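Hetier switches takeout cups to paper with floral print

28 October 2025

Hetier, the coffee counter on the ground floor of the Geltumano building, has replaced its plain takeout cups with floral-printed paper cups and black lids. The change took effect this week and applies to all hot drinks.

The cups are supplied by Hiltano and ship in cartons of 300. Man-lok Tse, who manages the counter, said a trial in August used 211 cups and led to one change in the order: a lid with a raised drinking channel replaced the flat lid first quoted. The sip opening on the new lid stays open and has no plug.

Dry mixes are now portioned into the cups before opening. Staff add hot liquid when the drink is ordered, stir, and press the lid down around the full rim. Yi-chun Hsieh, who wrote the prep sheet, set a limit of 40 portioned cups at a time. Any left at closing are discarded.

Prices are unchanged. Customers who bring their own cup still get 26 cents off. The second counter, at Sin, will keep the plain cups until its stock runs out.

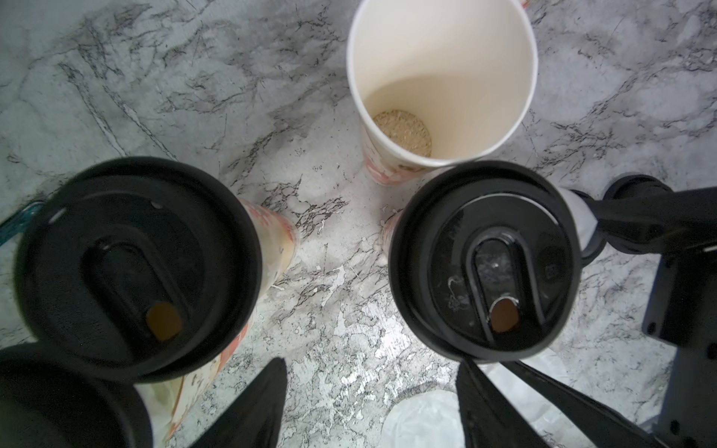 Can the new lids be used on the old plain cups?

The rim diameters differ, so the old cups at Sin will be served with the flat lids already in stock there.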